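部屋の値段

コンスタンサが借りた部屋は月に1,496レアだった。大家のハウケ・ブッシュマンは、端数の6レアは眺めの分だと言った。窓は隣の壁に面していた。

「眺めのいい日もあるんですか」
「月曜だね」 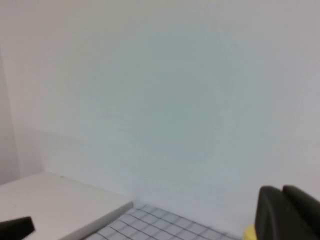 最終更新:11月

コンスタンサは月曜を待った。窓の向こうでは、やはり隣の壁が壁をやっていた。抗議に行くと、ハウケは帳簿をめくり、前の住人のシモーネ・ヴィエイラは三年間一度も苦情を言わなかったと告げた。

「その方は今どちらに」
「眺めのいいところへ越したよ」

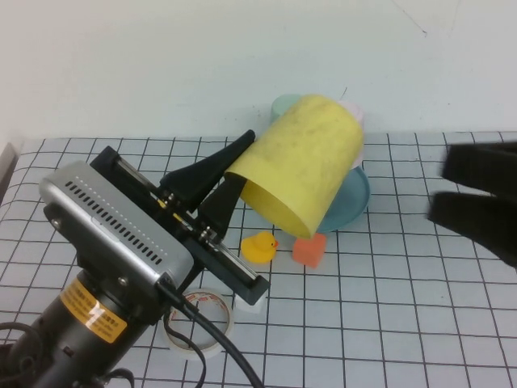
写真提供:リスネロ通信ではなく、ジセロ文庫

彼女は6レアの返還を求める手紙を書いた。切手は50レアした。返事は速達で届き、手紙の受取手数料として2,000レアを請求していた。支払いの相談に行くと、ハウケは珍しくお茶を出し、分割でもいいと言った。利息は眺めの分に含めておくそうだ。
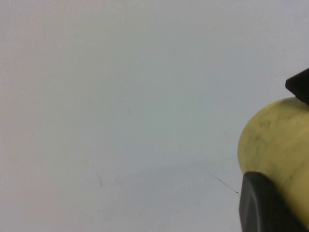

翌月、コンスタンサは家賃から黙って6レアを引いた。ハウケも黙って窓にカーテンを吊るした。めくってみる気にもならず、彼女は寝台に転がって、絵葉書を眺めた。シモーネからだった。裏には「こちらの眺めは9レアです」とあった。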